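Section 4. Recording demonstrations: tower PC assembly

This section covers recording on the Plerngate cell with the Leratov controller. It assumes the arms have been calibrated as set out in Section 3 and that the operator has done the pendant training with Moushumi Rathnayake or Asanka Ekanayake.

4.1 Before you start

1. Lay the tower on its side on the slatted table, side panel off, power supply nearest the operator.
2. Place the fixture plate to the left of the case and push it back until it meets the table stops.
3. Load the parts for the task you have been given. The task sheet lists which pockets to fill. Leave the others empty.
4. Unplug the tower from the mains. Press the power button once to drain any leftover charge.
5. Put on the wrist strap and clip it to the table earth point before touching any board or card.
6. Open the Flivton recorder and check that every camera view on your task sheet is live.

CAUTION: Keep hands out of the case whenever the arms are enabled. Press HOLD and wait for the amber light before you reach in.

4.2 Camera check

Compare your views with the ones below before recording the first episode.

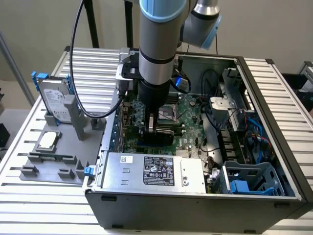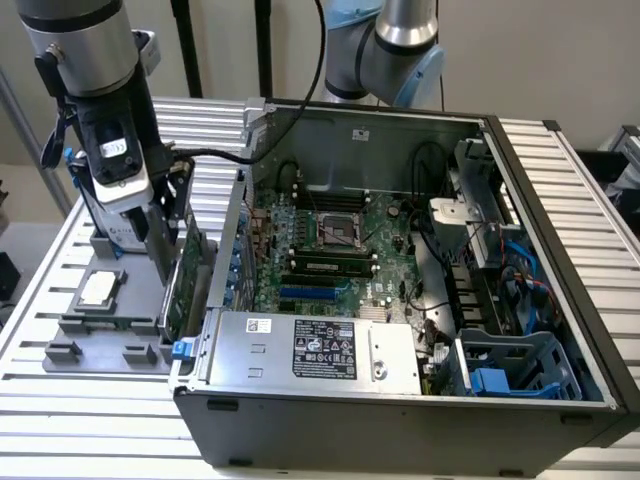

Fixed views. 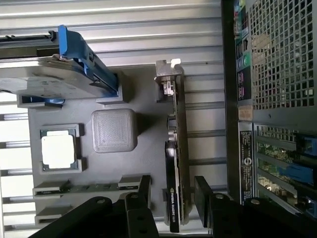 Wrist view.
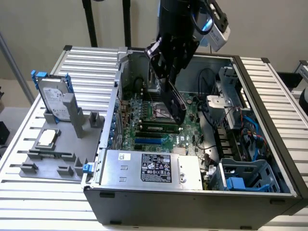
An episode is one attempt at one task, from the home pose back to the home pose. Do not join two tasks into one episode, even if the second follows easily from the first. Each start position has to match its task sheet, and the fixture is part of that position. If the sheet calls for the hard drive, stand it upright in the plate with the processor in its square pocket lower down, as in the last view, and check that both can be seen clearly in the fixed camera. A drive that leans will be gripped at an angle, and the learning system will pick up the lean along with the grip.

4.3 Recording an episode

1. Select the task name from the list. Do not type a new one.
2. Send both arms to the home pose.
3. Press RECORD and wait for the tone.
4. Carry out the task at a steady pace. Short pauses are fine. If you pause for longer than 10 seconds, the recorder stops the episode and marks it incomplete.
5. When the part is seated or placed, open the gripper fully before moving away.
6. Return to the home pose and press STOP.
7. Mark the episode Good, Recovered or Failed.

Use Recovered when the part slipped or missed and you corrected it without stopping. These episodes are wanted. Do not delete them, and do not cause a slip on purpose.

NOTE: If a part falls inside the case, press HOLD, take the part out by hand and mark the episode Failed. Check the board for bent pins before carrying on.

4.4 Varying the start position

The model should not learn a single position by heart. After every 4 episodes, change one of the following and enter the change in the log:

- the position of the case, by up to one table slat in any direction
- the angle of the case, within the limits on the task sheet
- the position of the loose cables, kept clear of the sockets
- the overhead lights, full or half

Do not move the fixed cameras. If one is knocked, stop recording and repeat the camera check in Section 3. Episodes recorded after the knock must be marked Failed, whatever the result.

4.5 End of session

1. Park the arms and switch the controller to standby.
2. Return processors and memory to the antistatic trays. Do not leave them in the fixture overnight.
3. Play back the first and last episodes. Confirm that the picture and the arm motion stay in step.
4. Upload the session to the Kumarasinghe store and wait for the green tick before closing the recorder.

The target for each task is 600 episodes marked Good or Recovered. The recorder shows the running total beside the task name. If the total has not changed after an upload, leave the session folder where it is and report error 241 to Asanka.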